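Jedora method: frequently asked questions
Last updated Saturday, May 27, 2023

What is Jedora?
Jedora is a method for training manipulation policies from demonstrations recorded with hand-held grippers. A policy learns from the wrist view and the gripper's motion, and is then run on an arm fitted with the same fingers.

How much data did you use?
The main set has 2570 demonstrations. After filtering for lost tracking, 1676 were kept for training. The rest are in the release, labelled as rejected.

Why not teleoperate the arm?
We did for the baseline. It was slower, and it tied us to the lab. Hand-held recording lets several people work in the same room on different tasks.
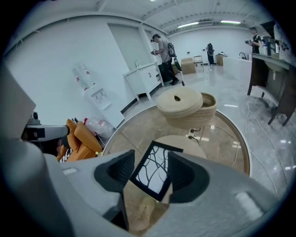 View between the gripper fingers, with the woven basket and its lid on the glass-topped table.

Is the basket task harder than the others?
Yes. The lid can rest at an angle and still look nearly closed from the wrist. Glass is also a problem for tracking, as reflections and objects under the tabletop get picked up as features. We mask the lower part of the view during tracking but not during training.

Do other people in view affect the policy?
Not that we could measure. We trained one version with those demonstrations left out, and the difference over 100 trials was within the spread between seeds.

How many tasks are covered?
There are 13. Meredith, the evaluation suite, uses the same list and the same starting positions.

Can I use my own gripper?
If the finger geometry matches, yes. Otherwise you will need to collect new data - we haven't had good results from rescaling the opening width.

Who do I contact?
Haruna Hoshino for the dataset, Marcelino Bragança for training code and licence questions.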